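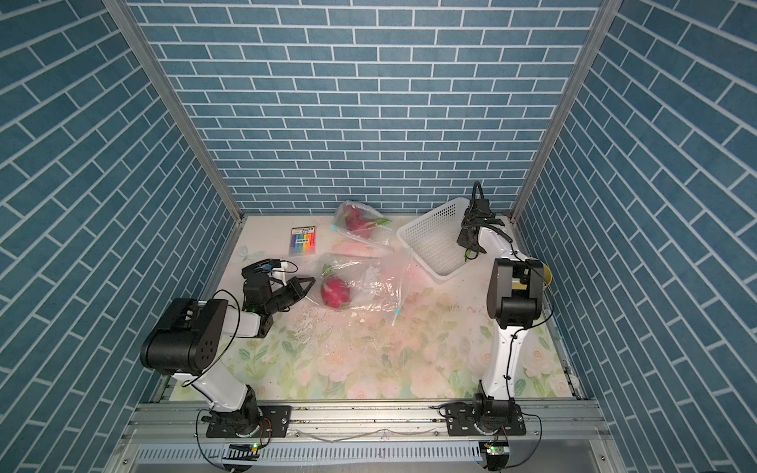

Clear slider bags, two sizes, used for fruit

Posted 3/29/22 by Ajith Poduval

I bought these to replace the press-seal bags we had been using for whole fruit. The old ones split at the side seam as soon as anything with a bit of shape went in, and the seal had to be pinched along its full length twice before it held. A slider closure costs more per bag. I wanted to know whether the difference was worth paying for on a bag that mostly holds one dragon fruit at a time.

The pack comes from Loureiro, who sell it under the Zuvis name in a plain card sleeve. There is no size guide printed inside and the two sizes are not marked on the bags themselves. You learn to tell them apart by laying one over the other. A line of print near the opening would have solved this.

Material

The film is clear, without the milky tint of most freezer bags. You can read the colour of the fruit through it, including the green at the tips of the scales, and for dragon fruit that is useful. The scales dry and brown from the ends inwards, so a bag you can see through saves opening it. The film creases easily and keeps its creases. The larger bag in particular never goes back to flat once it has been crumpled, and after a week in use it takes up more of the drawer than it did new.

Thickness is adequate. I weighed a fruit of 713 g, sealed it in the larger bag and carried it by the top edge from the shop to the flat without stretching the film. The smaller bag took the same fruit, though the slider had to be worked past the scales and I would not want to do it every day. For anything above 800 g use the larger one.

Closure

The slider is a small blue tab. It runs in one direction to close and there is a positive stop at the end, which you feel more than hear. With dry hands it is easy. With wet hands the tab is too smooth and slightly too small, and I ended up gripping it through a tea towel. Chiamaka Nwankwo, who shares the kitchen, has had no such trouble and thinks I pull at the wrong angle. She pulls level with the track. I have tried it her way and it is a little better.

Leak test: 200 ml of water in each size, closed, turned upside down over the sink for ten minutes. The smaller bag lost nothing. The larger one let a few drops out at the end where the tab parks. I repeated it with a second large bag and had the same result. For fruit this is of no importance. For soup or a marinade it would be, and I would stand the bag in a bowl.

The film clings to itself when a bag is part filled. If you want the air out, leave a finger's width open, press from the closed end towards the tab, then finish the slide. Pressing hard over a dragon fruit bends the scales and they do not recover, so accept a bit of air.

Keeping quality

Two fruits, bought together, both sealed and kept in the salad drawer. After six days the scales were still firm on one and slightly limp on the other. An unbagged fruit on the shelf above had gone soft at the base by then. Three fruits is a small trial and I make no claim beyond it. There was some condensation inside both bags from the second day, and a folded sheet of kitchen paper dealt with it.

Washing and reuse

They can be washed by hand in warm water and stood over a bottle to dry. The track holds water for a long time – overnight was not enough in November when I had the previous version of these. Run a dry cloth along it. After a dozen washes one tab has come off its track at the end. It went back on with some force and has stayed there.

Storage

An open mesh basket suits filled bags better than a solid box. The film slides over a solid base and everything ends up in one corner, whereas perforated sides let you see what is in there. Stand the bags with the tab upwards. I label mine on a strip of masking tape, as felt-tip ink wiped straight off the film.

Summary of faults: no size marking, tab too smooth when wet, slight weep on the large size, track slow to dry. None of these matters much for whole fruit. I would buy the small size again. The large one I would buy only if Loureiro sold it separately, and at present they do not.

Comments

Duarte Garcia: Does the small one take a mango?

Ajith Poduval: Yes, an ordinary one. Put it in stalk end first.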